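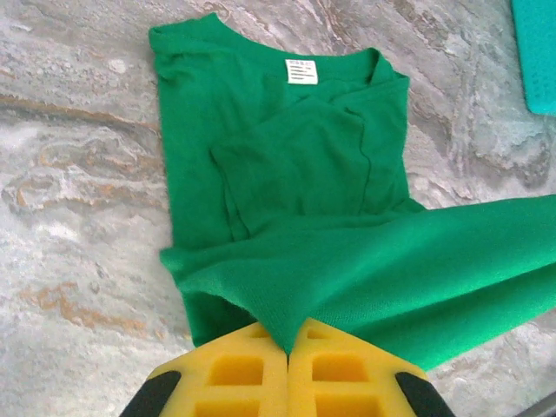 Curnton Laundry Project

The Curnton Laundry Project is a student robotics project run by the engineering club at Curnton College. Its aim is to have a pair of small robot arms take a shirt from a heap, spread it out, fold it and put it on a pile. The project grew out of an evening class in basic automation and is now the club's main activity during the school year. Members are mostly in their second year and no earlier experience with robots is asked for.

Background

The club was formed to enter sorting and stacking contests, in which the objects were blocks or tins. Ilídio Barros, who taught the evening class, proposed clothing as a harder subject. A block keeps its shape when it is picked up, while a shirt takes a new one each time it is touched. Early work was done with face cloths and tea towels, and T-shirts were brought in the following March. The name comes from a sign-up sheet on which the activity was listed only as "laundry".

The club shares a room with the woodworking class and has the use of it from 4 p.m. on club days.

Equipment

The work is done at a walled bench with a gray marble-patterned top. Two arms, white and black in colour, are mounted on a grooved aluminum rail along the front, with a slotted cable duct beneath it. The circuit boards sit under the rail, one below each arm base. Finished folding is stacked in one back corner of the bench, and a teal mesh basket stands in the other.

Several kinds of gripper finger have been tried. Hard, smooth fingers tended to slide off thin knit cloth. Soft fingers with a lattice of openings give a little as they close, and members found them better at holding a single hem. The arms are driven by a control program called Meireles, written by club members and passed on from one year's group to the next. A second program, Draltach, was used for planning movements in the first year and was dropped when it proved too slow to run on the club's computer.

Method

Most of the club's time goes into guided runs. A student moves the arms through a fold by remote control while the program records the positions of the joints and the views from the cameras. The recordings are then used to train the program to make the same movements by itself. A guided run of one shirt is limited to 3 minutes, after which it is stopped and marked as incomplete.

Each run starts with the shirt dropped on the bench in no set way. The student looks for a hem or a shoulder, grips it, and draws the cloth outward until the body of the shirt is open. The sleeves are then turned in and the lower half is brought up to the neckline. Plain shirts in strong colours are preferred, as they stand out well against the gray bench top. Printed shirts are added later in the year.

A written log is kept for every run, with the student's initials, the shirt used and the point at which the run was stopped. Around 106 runs were logged in the first term with T-shirts. Runs in which a shirt fell off the bench are kept in the log but left out of training.
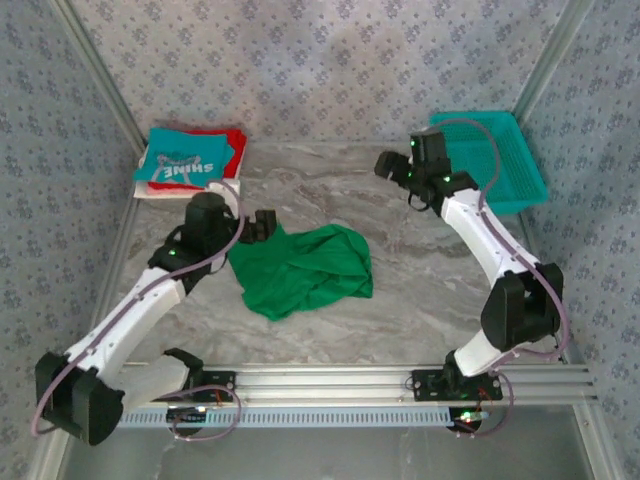 Assessment

Students who take the project for credit are marked out of 50. The mark covers the log, a short written report and a supervised session in which the arms work without remote control. A fold is passed if the sleeves are inside the outline and the neckline faces up. Neatness is judged by eye. An attempt to score it by measuring the edges was given up after members could not agree on where a soft edge began.

Nadix Cup

The club enters the Nadix Cup, a one-day contest for college teams. In the folding event each team has 60 minutes at its own bench and may use the time in any order, including for repairs. Shirts are supplied by the organizers and are not shown to teams beforehand. Remote control is allowed in the junior division only. Curnton has entered both divisions and has placed higher in the junior one.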